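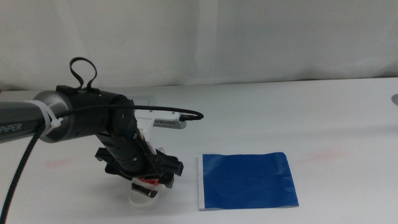

Danica Halás demande si les postes de tri vont disparaître. La réponse tenue depuis le début du projet est non pour les postes, oui pour une partie des gestes. Ce fichier décrit le jeu de données Tutico et ce que son usage modifie dans l'atelier.

# Tutico – débarrassage de table par bras PiPER

## Contenu

- 313 épisodes retenus, sur un plan de travail blanc
- un seul bras, une pince, une caméra fixée près du poignet
- vues complémentaires prises par une caméra fixe
- 200 épisodes pour l'entraînement, le reste pour l'évaluation

Les objets sont petits et légers. Certains sont translucides ou blancs sur fond blanc, et les erreurs de saisie se concentrent sur ceux-là.

## Origine

Les enregistrements viennent de l'atelier Stenen, où l'on vide et remet en ordre les tables entre deux séries. Avant Tutico, cette tâche revenait à l'équipe du matin, à tour de rôle. Les opérateurs ont téléguidé le bras eux-mêmes, sur leur temps de travail, après une formation de deux jours.

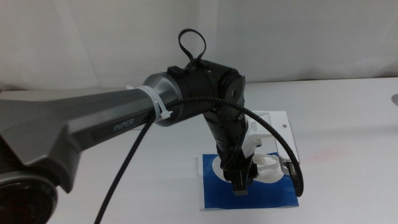

*Fig. 2 – Pince au-dessus du tapis bleu à bord blanc, objet blanc froissé sur le tapis.*

## Ce qui change pour l'équipe

- Le ramassage répétitif passe au bras. La vérification finale reste manuelle.
- Un opérateur par équipe suit les arrêts et note leur cause dans `arrets.csv`. Le fichier compte 1470 lignes depuis novembre.
- Les temps de reprise sont mesurés par poste, jamais par personne. Ce point a été négocié avant le premier enregistrement et vaut aussi pour toute réutilisation des données.
- Le rythme de la ligne n'a pas été relevé. Vratislav Baláž l'avait proposé, l'équipe a refusé – la question sera reprise quand les arrêts seront moins fréquents.

Deux opérateurs trouvent le suivi des arrêts plus fatigant que l'ancien tri. Une rotation toutes les deux heures est à l'essai.

## Limites

Un seul fond et un seul plan de travail. Les plis du tissu et les traces rougeâtres sur la table n'ont pas été retouchés. Un modèle entraîné uniquement sur Tutico ne doit pas être mis en service sur un poste partagé sans nouvelle analyse des risques.

## Organisation des fichiers

```
episodes/ trajectoires et vidéos
annotations/ début et fin de saisie
arrets.csv journal des arrêts
```

## Contact

Corrections et demandes d'accès : Vratislav Baláž, atelier Stenen. Pour les conditions de travail et la rotation : Danica Halás.

Dernière mise à jour : dimanche 8 avril 2018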